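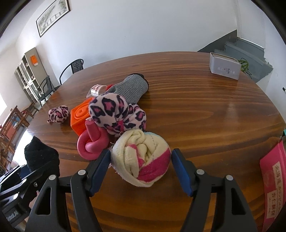
4.2 Postponed matches and the order in which they were replayed

The Jurkstead district league plays over 200 matches in a normal season, most of them on public fields that are owned and cared for by the town. A match can be called off by the town, by the home club or by the referee on arrival. The league rules treat the three cases in the same way once the decision has been made. The match goes back to the league office, and the two clubs are asked to agree on a new date within two weeks. If they can't agree, the office picks the date.

In the season studied here, 76 matches were postponed. The first of them fell in November, when heavy rain closed the lower fields at Estholm, and the number rose from there. We went through the office log for each of these matches and noted who called it off, when the clubs were told, and when the match was finally played. The log is kept by hand and the entries differ in length. Some give the hour of the phone call and others say only "off, water." Where the log was unclear we used the emails between the clubs, which the office let us read on the condition that no person be named.

The late calls cost the clubs the most. When the town closed a field, word usually reached both clubs the evening before. When the referee called the match off on arrival, the away team had already made the trip, and the home club still owed the referee a travel fee. Clubs from the far end of the district came back to this point in nearly every interview. They did not dispute the referees' judgment of the fields. Their complaint was that no one had looked at the grass earlier in the day, when a phone call would have saved the drive. Under the current rules a home club may ask for an early inspection, but it has to find a qualified referee living nearby and pay for the visit itself. Smaller clubs rarely did so.

Finding a new date was harder than the rules suggest. Of the postponed matches, 41 were moved to a weekday evening. That limited them to fields with lights, and the town rents those by the hour. Estholm has lights on its upper field only. The club gave up part of its youth training time to fit the replays in, and the youth coaches said that this had caused more bad feeling inside the club than any result on the field. Other clubs without lights had to play home matches on an opponent's field or wait for the evenings to get longer. The league does not pay back the rental cost in either case.

The cup made the backlog worse. The Thygesen Cup is run separately from the league, by a different office, and its dates are fixed before the season starts. A club still in the cup could not be asked to play a league match within two days of a cup tie. The league office told us that it often learned who was still in the cup by asking the clubs. In one case a replay was set, dropped because of a cup tie, set again, and then rained off. It was played in the last week of the season with both teams short of players.

Since the previous season the league has used the Hillico scheduling program. It holds the fixture list and the field bookings, and it will suggest open dates when a match is removed. The office staff found it useful at the start of the season, when the full list has to be built. They used it less for replays. Cup dates have to be typed in by hand, and the program has no way to record that a club is short of players because of shift work or school exams. In practice the staff looked at the suggested dates, then called both clubs and worked it out by phone. Several clubs did not know that the program could suggest dates at all.

We also looked at whether the order of the replays may have affected the final table. This is difficult to judge from one season. Teams that had many matches to make up played them close together in the spring, and they knew what their rivals had already done. Two of the clubs near the bottom thought this was an advantage, as they knew which matches had to be won. The others saw it as a burden, with tired players and too little time to train between matches. The results do not clearly support either view. Clubs with a large backlog dropped slightly more points in the replays than in their other matches, but they also played more of them away from their usual field, and we can't separate the two effects with the data we have.

A simpler problem was discipline. A player suspended for one match serves the suspension in the next match played, whichever match that is. When a fixture is called off, the suspension moves to the next one. Clubs understood the rule, but they did not always hear in time that a match had been put back in front of another. On two occasions a club fielded a player who should have sat out. The office gave a warning both times and let the results stand. The opposing clubs accepted the outcome, though one asked that the rule be printed on the replay notice in the future.

The interviews ended with an open question on what should change. The answer given most often was a fixed set of spare dates, held open by every club and by the town from the beginning of the season. Views on this were mixed among clubs that rent their fields, as a date held open may have to be paid for even if it isn't used.

Figure 3. Small items on a wooden tabletop.
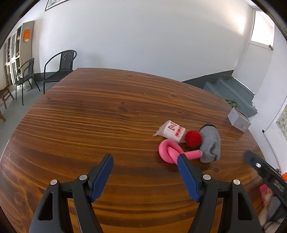
According to one club's written reply, spare dates would only help if the cup office had to respect them too, and it would sooner play fewer cup rounds than pay for lights it might not need. The same reply asked for the inspection fee to be shared by the whole league. Four other clubs made the second request in nearly the same words. The league office had no objection to it in principle but pointed out that the fee would have to be voted on by the member clubs before the next fixture list is drawn up.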